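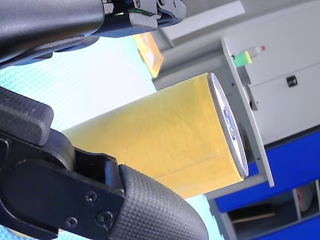 I finally replaced the hinges on the kitchen cabinets this month, after putting it off since we moved to Proltotdale. There are 52 of them, which I know because I had to order them. The old ones were held on with Phillips-head screws, the same kind of cross-shaped heads as the three on that black metal plate, and most of them had been stripped by whoever lived here before us. If the driver slips on the first try, stop and get a bigger bit. I didn't do that on the first door and spent most of an evening on it.

The new hinges are from Lavoie and cost me $246 with shipping. They are soft-close and they fit the old cup holes, so I didn't need to drill any new ones in the doors. The plates on the cabinet side were a different story. The holes were off by a little on every box, so I filled the old ones with glue and toothpicks, let them sit overnight, and drilled again in the morning.

My neighbor Glykeria Dimitriou lent me her drill after mine quit. She did her own kitchen two years ago and told me to number the doors with painter's tape before taking any of them down. I had already taken down six. Five went back where they belonged and one is still over the fridge, where it doesn't quite match.
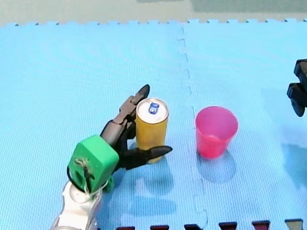 Do you need to take everything out of the cabinets first? Only the front row. I left the plates and the canned food where they were and put an old sheet over them to catch the sawdust.

Adjusting took longer than hanging. Each hinge has one screw for side to side and another for depth, and when you fix the gap on one door the next one looks wrong. I worked left to right along the top, then did the bottom the same way. The corner door still rubs when it's humid.

I have 75 old screws in a jar now and no plan for them. Next is the drawer slides, probably in September.

Print this post
E-mail this to a friend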